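The winter I moved to Ferkcombe I decided I was going to be a moss person. I had no job lined up until March, the garden behind the rental was a rectangle of frozen mud, and the library had exactly one field guide that hadn't been chewed by somebody's dog. It was the moss one. So that was that!

I started on the wall behind the bus shelter. I'd lie on my stomach with a hand lens I'd bought for 6 dollars and stare at what I was pretty sure was one kind of moss, and then a bit later I'd be pretty sure it was four kinds, and then it would get dark. People in Ferkcombe are polite. They stepped over my legs.

The man who finally spoke to me was Fuseini Nartey. He had a canvas bag full of folded paper packets and he got down next to me – no small thing, he was past seventy and the sidewalk was icy – and looked at the wall for a good long while.

"You're holding the lens wrong," he said. "Put it against your eye. Bring the moss up to you."

I did, and the whole wall jumped. Little teeth on the leaf edges, clear hair points, capsules leaning over on their red stalks like tired streetlights. I believe I said a bad word.

After that I went out with him most mornings. We did the churchyard at Soltley and the old quarry road and the north side of every barn whose owner would let us in. He had 2,983 packets at home in shoeboxes, every one labeled in pencil, and he could tell you what the weather had been for any of them. I had 50 by the end of January and was unbearable about it. 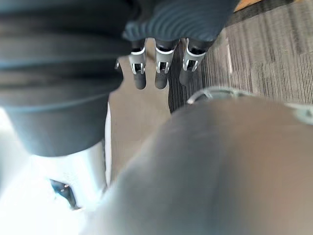 Dark bands, a line of blue, and those curving ridges.

What he wanted, though, was up at Bruluncombe. He'd seen it once, when he was younger than me, on a wet ledge above the falls: a tiny dark cushion moss he'd never managed to put a name to. He'd taken a pinch of it and lost the packet on the train home. He'd been back and never found the ledge again.

"It might not be anything," he told me. We were eating sandwiches in his car with the heater on. "It might be something common having a bad year."

"Then why do you keep looking?"

He thought about it and passed me a pickle.

We went up in February with Kassab, his dog, who was deaf and hated water. The path climbs 1,000 feet and I carried the bag. At the falls Fuseini went left, the way he always did, and I went right, mostly to get out of the spray. I put my hand on a rock to steady myself and it was soft.

I didn't call out right away. I got the lens up to my eye first, the way he'd taught me, and brought my face in close until my nose was wet. Then I yelled, and only the dog didn't hear me.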